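Work and Automation, Evening Section
Handout 3: Who does the small jobs?
Prepared by Yen-ting Wei

Welcome back, everyone, and thank you for the lively talk last time about the packing line at Grurnitz. I promised we would come down from the big machines this week and spend our time with small work, the kind of job most of us do with our hands while thinking about dinner. Please read this handout before we meet, and bring a pen, as I would like you to write in the margins.
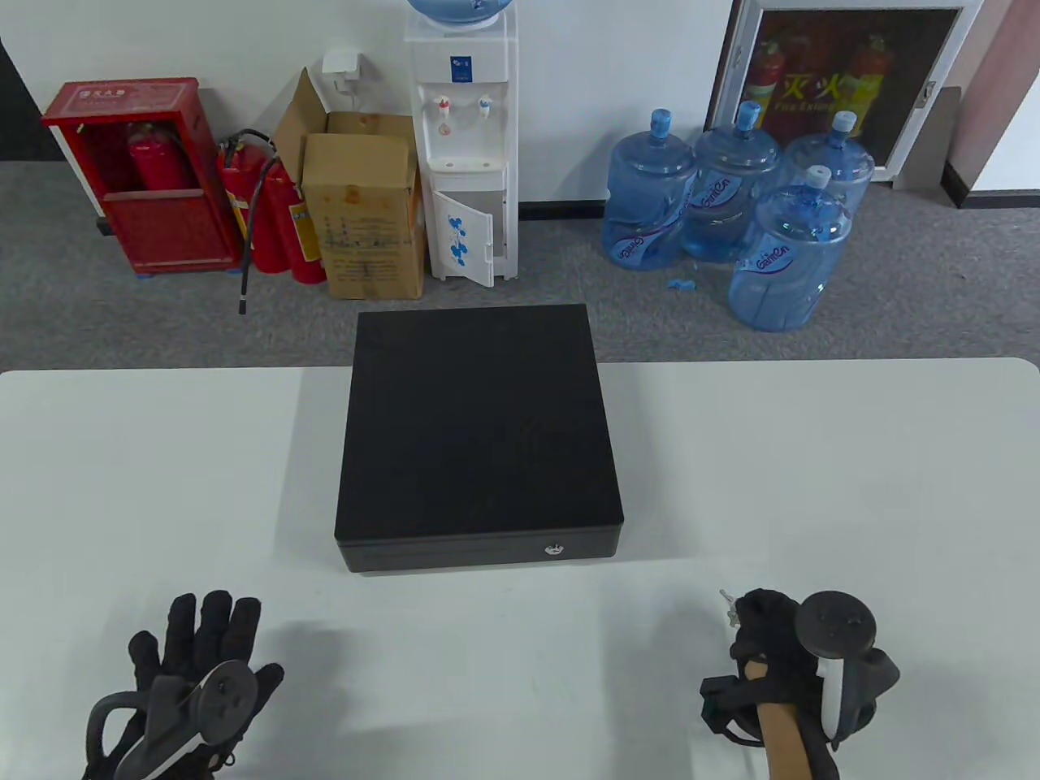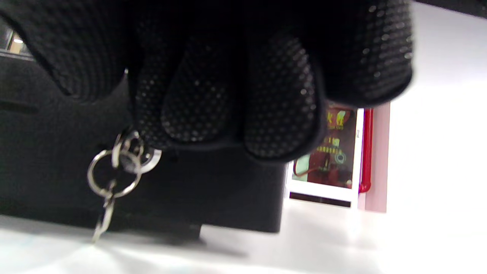
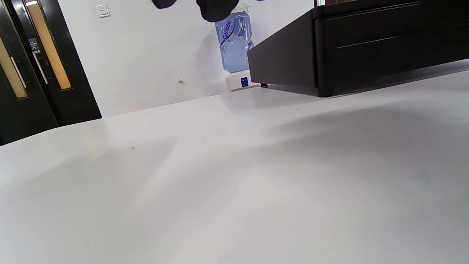 When we say that a workplace is "being automated," we tend to picture a person walking out and a machine rolling in. That does happen, and I don't want to make light of it (several of you have lived through it). But a great deal of what changes is quieter. A job is really a bundle of tasks, some of them so small that they were never written into anyone's job description: opening up a box, finding the right key, wiping the counter, changing the water. Take a few of those away and the person still has a job, though it may be a rather different one by the end of the year.

Our main reading is the Clenance case, which you will find in the course packet. Clenance is an office services firm, and it sends people out to look after other companies' front desks, kitchens and supply rooms. Before buying a single robot, it asked its staff to keep a list of everything they did with their hands. The list came to 1044 entries! I love that list, and I hope you will read more of it than you need to. The managers had guessed it would be some 100.

Now, what should we look for as we read? I would like you to keep three questions in mind.

First, who gets asked. At Clenance the desk staff were brought in early and could say which tasks they were glad to lose and which they wanted to keep. At Plureck, our second case, the workers heard about the plan in November, after the contract had been signed, and you will see how differently people there speak about machines that are much the same.

Second, what happens to skill. Someone who has handled a sticky lock for years knows just how far to turn the key before it gives. If a machine is to learn such things from people, is that teaching part of the job, and should it be paid as such? Cheuk-hei Tu wrote a fine short paper on this for last year's class, and she has kindly let me put it in the packet.

Third, what fills the time that is freed up. Sometimes it is better work – more talking with visitors, say, or learning to set up the equipment. Sometimes it is simply more of the same, with fewer people to share it. The Coşkun reading is good on this point, though a bit dry in the middle, so do have some coffee with it.

For our next meeting, please pick one small task from your own working day and write a page on it. Tell us how you learned it, who would notice if it were done badly, and how you would feel about handing it over. Plain everyday language is fine. The longer paper, 3000 words on either case, is due Jun 25, 2024, and I am happy to look at drafts before then if you bring them to me after class.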